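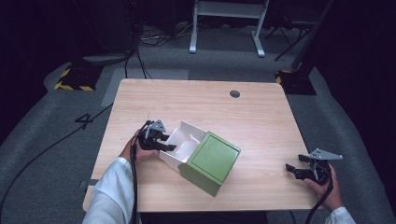

27 August 2018

Home from the first proper meeting of the Flurkiline Pride choir and I am far too wide awake to sleep, so you get a diary entry instead. I joined on a whim in the spring, went twice, lost my nerve, and then somebody put me on the mailing list for the new season and I thought, oh go on then.

We were 42 tonight! Last season's lot could all fit round the piano at Lerix, and now we've had to move into the big upstairs room at Pimentel, with the horrible acoustics and the lovely tea urn. I've been put with the altos. I said I was a soprano and the woman next to me patted my arm, so that's settled.

The big news is the Flimura parade. We've got a walking spot, 4 songs, and the council wants 180 pounds off us for the stewarding. Plenty of grumbling about that (me included, quite loudly, sorry). We have 390 in the kitty though, so we'll pay it and then argue about T-shirts with what's left. I want the purple. The basses want black, as if we were going to a funeral.

Walked back along the river with my wife on the phone the whole way, singing her the alto line, which is mostly one note. She was very kind about it. I need to find my comfy shoes and learn the second verse.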